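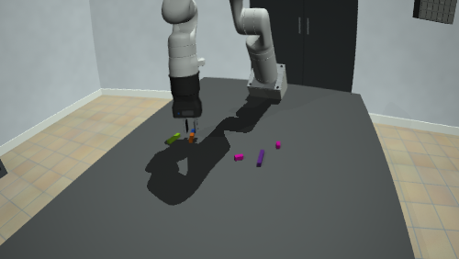 A robot arm on a dark grey table. Computer-rendered image.

3744 shares
119 comments

The slow business of beans

There is a jar of dried beans in the back of your cupboard. I know this because there is one in the back of everybody's cupboard, bought in September in a burst of good intentions and moved twice since to get at the golden syrup. Mine came with me through a house move. I wrapped it in newspaper, as if it might be missed.

I began cooking them properly last winter, after a lunch at the covered market in Kosbridge. The stall was called Hinar and it sold one dish: white beans in their own broth, with a spoonful of oil and a slice of toast that had clearly been someone's second thought. I paid more than I'd ever paid for beans and went back for another bowl. Then I went home and opened a tin, and felt we had both been let down.

Tins are fine, of course. I keep a row of them and will defend them in company. But a tinned bean has had its life arranged for it by strangers, and the liquid it comes in tastes of the arrangement. Cook a dried bean yourself and you also get the broth, silky and faintly sweet, for which I would happily throw the beans at the neighbours.

The soaking question comes first, and people get quite heated about it. I've been told that soaking is essential and that it is a superstition, on one occasion by the same cookbook. My own habit is to soak overnight in plenty of cold water with a good spoonful of salt, mostly because it lets me go to bed feeling I have started dinner. Salted soaking water gives you softer skins and fewer burst ones. If you forget, and you will, put them on unsoaked and eat later. Kidney beans are the exception and want taking seriously: soak them, throw that water away, then boil them hard in fresh water for a full 10 minutes before you turn anything down. They can make you properly ill otherwise, and a slow cooker on its own won't get hot enough to sort it out.

For everything else, the pan matters more than I wanted it to. I had resisted buying a heavy one, on the grounds that I'm not made of money and the cupboard is not made of space. Then I gave in and bought a Prostora casserole, second-hand, with a chip in the lid and a weight that suggests it was meant to hold down a tent. It keeps a simmer so lazy that you have to stare at it to be sure. A thin pan will do the job too, but you'll be up and down to it all afternoon like somebody with a new puppy.

Cover the beans by a couple of inches. Put in half an onion, a few garlic cloves you haven't bothered to peel, a bay leaf and more olive oil than looks decent. Add salt at the start. I was raised to believe that this toughened the skins, and I spent years salting at the end and wondering why my beans tasted of warm water with a hat on. Vinegar, lemon and tomato are another matter. Those really will keep a bean hard, so leave them until it's soft.

Now wait. Two hours is a fair guess for a soaked white bean, though I have had a batch ready well before that and another that was still rattling at supper time, when we had eggs. Old beans are the usual culprits. The woman on the next stall to Hinar told me to buy from a shop with a quick turnover, and I've since moved my custom to MacKinnon, a grocer's so narrow that two customers have to negotiate, where the sacks by the door never seem to be the same ones from one visit to the next.

Taste five beans before you decide. One will always be ready first and it will lie to you on behalf of the others. When all five are creamy right through, turn off the heat and leave the whole lot to cool in the pan for as long as your temper allows. They go on drinking up the salt as they sit, and they're better the next day, which is maddening if you are hungry now.

After that you have a week's worth of lunches, more or less against your will. Chill them promptly, in their broth, and eat them within a few days, or freeze some flat in bags. I like them on toast with a lot of black pepper. A few crushed into the broth will thicken it into soup, and the last ladleful, fried hard with greens until the edges catch, is the best of the lot.

The old jar, I'm sorry to say, I did cook. It took all day and the beans came out like gravel in a good sauce. We ate the sauce.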